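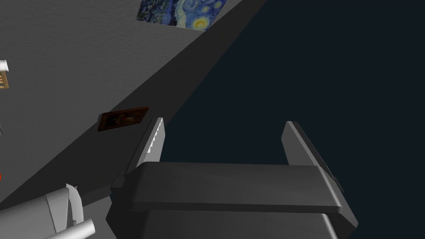

Home Topics Work and Jobs Ask Log in

Moved from kitchen work to reviewing simulated robot runs. What should I ask for?

Karabo Shabalala

I have worked as a kitchen aide at Gratthorpe for six years. We have 51 people on the kitchen side across two buildings. In August the company signed up with Visser to try out a two-armed robot for the simple jobs, like opening the fridge and getting things out for the breakfast trays. The robot is not in our building yet. Everything so far is done in a simulated kitchen on a computer, and they have asked four of us to go through the runs and mark what the robot did wrong.

My shifts are now half kitchen and half desk. I go through 36 runs in a desk shift and fill in a form for each one. The form has a drop-down for the error type and a box for comments. I get the same hourly pay as before, but I lose the early shift extra on desk days, and my manager can't tell me if the desk part is permanent.

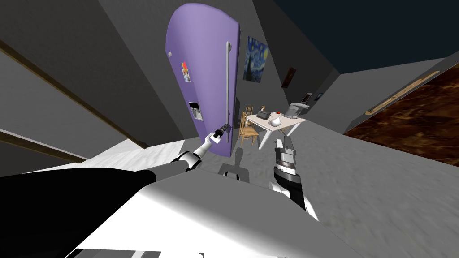
The errors I mark are mostly about how a door gets opened. The people who set up the runs want to know if the grip was in a sensible place on the handle and if a person could have stood next to the arm while it moved. I know the second part from doing the job, and there is no drop-down for it, so it goes in the comment box. I don't know if anyone reads the box.

Has anyone been through this? I'd like to know what to get in writing before the trial gets to the real kitchen. I am not against the robot. My shoulders would be glad of it.

Marietjie Coetzee

I was in the same position at Drevgate, in the laundry. Get these in writing:

Your job title. Mine stayed "laundry assistant" for a year while I did review work, and when they set the pay for the new role I had no proof I had been doing it.

The shift extra. Ask for it to be averaged over your last three months and paid on desk days too. We got that after asking twice.

Who reads the comments. Ask for a name and a meeting every 2 weeks. Once we had the meeting, they added "person in the way" as an error type, and that came from the comment box. By then I had reviewed 700 runs and had typed the same sentence into most of them.

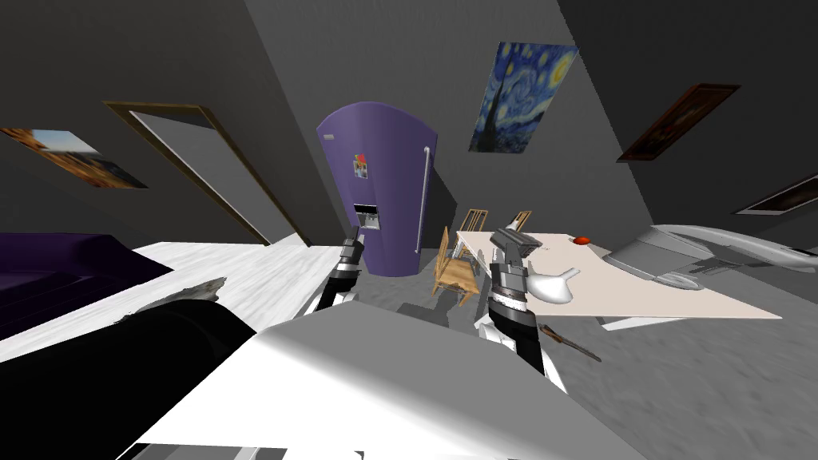 Also ask who stands by when it moves to the real kitchen. With us the plan said one person per shift, and they took that person out of the normal staffing, so everyone else had more to carry. Nobody had planned it badly on purpose — the hours were just never added. Check the rota before it starts, and keep a copy of your forms if you are allowed to.

The desk part did become permanent for two of us. I took it. I miss the company some days, but my back is better.

kulau_nights

Ask your union if you have one. We have the Kulau floor machines where I work and they are fine, they get stuck on mats. Nobody lost hours here but it's a different kind of job so maybe no help.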